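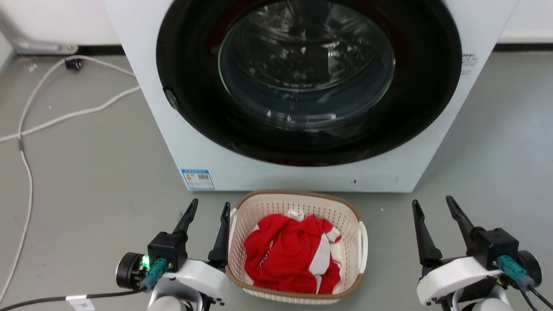

Fig. 4. Door and lower front panel of the washing machine. The filter cover is at the lower right.

4. Cleaning the drain filter

This section is for the shared laundry rooms in the Steltau and Anov houses. Clean the filter every 2 months, and also when the machine stops with water inside or the spin is weak.

CAUTION: After a hot program the water in the machine can burn you. Wait 40 minutes before you open the filter.

You need a flat tray, an old towel, a soft brush and a coin or a flat screwdriver.

1. Switch off the machine and pull out the plug. Close the water tap on the wall.
2. Put the towel on the floor and the tray on top of it, under the filter cover.
3. Open the cover with the coin. Do not use force — the small plastic hooks break easily.
4. Turn the filter to the left, only a half turn, and let the water run into the tray. When the tray is full, close the filter, empty the tray and start again.
5. When no more water comes, take the filter out completely.
6. Remove hair, threads and coins. Wash the filter under warm water with the brush.
7. Look into the hole with a lamp. The pump wheel must turn when you push it with a finger.
8. Put the filter back and turn it to the right until it stops. Close the cover.
9. Open the tap, put in the plug and run the rinse program with no laundry. Check the floor for water.

Note: Wipe also the fold of the door rubber with a dry cloth. Leave the door a little open after the last wash of the day.

If water still comes out, do not use the machine. Write it in the laundry book and tell Hryhorii Melnychuk.

Related sections
Cleaning the detergent drawer
Moving a machine — transport bolts
Dryer Lobo: lint and water tank

Truluteck House Services — Laundry Guide, March edition — Back to top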